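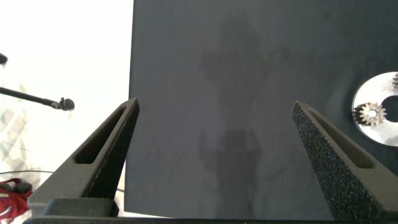
*Gripper fingers over the black surface, wrist camera.*

December 17, 2025 – resolutions corpus, speeches side

Picked up where Léonie stopped. The job is still to match what delegates say on the floor with how they vote afterward, for the human rights and sanctions debates only. Radu wants peacekeeping added. Radu can want things.

Speech count after the overnight pull is 3,207. After removing duplicates it is 1,994, a drop large enough that I ran it again before telling anyone. Same number. Most of the duplicates are one speech filed under both the agenda item and the meeting record, with a comma moved. A handful are joint statements, where one country reads on behalf of a group and the archive credits every member with having spoken. I have kept the reader and put the others in a column called on_behalf. Catinca thinks group members should count as speakers, and she has a case: a country that signs a statement has said something, even if it was at lunch at the time. Left it as a column so we can argue later.

**Abstentions.** Still a mess. Our May coding sheet has "abstain," "not voting" and "absent" as separate values, but two of the coders used "not voting" for all three. I went through the sanctions file by hand before giving up around the Sandu batch (Imad's name for the scanned records, after the scanner, I think). For those pages the tally is printed but the roll call is a gray smear. Marked them unknown. Do not fill in from press coverage, please – somebody did this in the spring and we had one country voting both ways on the same draft.

**Explanations of vote.** These are more use than the debates. A delegation will talk for ten minutes about dialogue and sovereignty, then explain in two sentences that it voted no over paragraph 7. I tagged explanations before and after the vote separately. Before tends to be warning, after tends to be regret. The word "regret" turns up so often that it's useless as a signal and I've dropped it from the tone list. "Deeply regret" stays in for now. Luminița wants "cannot but" as well. Fine.

**Translation.** Compared the English interpretation with the original French for one afternoon session, Léonie's suggestion. The interpreter is consistently more polite than the speaker. One "unacceptable" became "difficult to accept," which on our scale moves the speech a full point toward neutral. Checked three more and found the same softening in two. So either we score the originals wherever someone here can read them or we admit the scale is partly measuring interpreters. I'd do the first. Catinca reads Romanian and Russian, Léonie has French, Imad has Arabic. No one has Chinese, so those stay on the official translation with a flag.

**Tone scorer.** Tried the Grollel build again on the cleaned set. It still rates procedural remarks as hostile. "The representative has exhausted his time" came out as the angriest sentence in the whole meeting, and having read the rest of that meeting I strongly disagree. The old Jemholm word list does better on short interventions and worse on everything else. Running both and keeping the disagreements in a separate file. That file is going to be most of the work.

Also: the match rate between tone and vote looks great if you leave out consensus texts, and vanishes if you put them back in. When a draft is adopted without a vote there's nothing to match against, and the old script was quietly recording everybody as yes. Fixed. Radu's chart from last month used the old script. Have not raised this with Radu.

To do:

- rerun the match with consensus texts excluded and say so in the table title
- ask Imad if the Sandu pages can be rescanned at a higher setting
- get Luminița to settle absent vs. not voting, in writing
- rename the folder called final_final
- raise it with Radu

Backup is on the second drive under Brillora, not the shared one. Shared is full again.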